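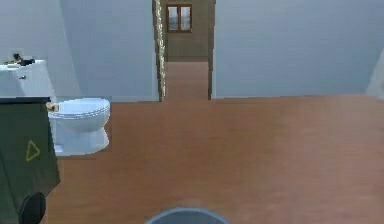
Progress report to the Flestmont fund, equipment part of the Sareo project

In this period we were mainly occupied with planning the purchase of the mobile base. The grant allows one base and its spare parts, and we wished to finish the navigation tests in simulation before any order is signed. By the end of April we had completed 201 runs in the indoor environments.

We received offers from two suppliers, Duris and Safavi. The Duris base is cheaper, but its batteries are sold separately and the delivery time is 7 weeks. Safavi includes the batteries and one year of service. The price difference after this is small, and we have asked both firms to confirm their offers in writing.

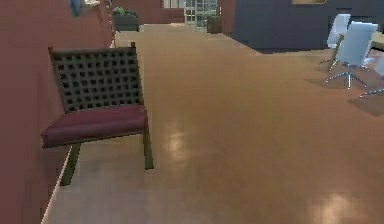
The budget line for computing is spent as foreseen. We bought 2 graphics cards and do not plan to buy more. The line for sensors is still open. In the first plan we had put one depth camera only, at the front. We would now like to add a short-range sensor for work close to furniture and walls, and we ask for your agreement to move money from the travel line for this.

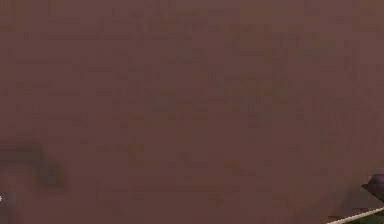 The order for the base should be placed in June. After delivery we will need 6 days for installation and safety checks in our laboratory. The training of staff is not yet budgeted, and we will send a separate request for it when the supplier is chosen.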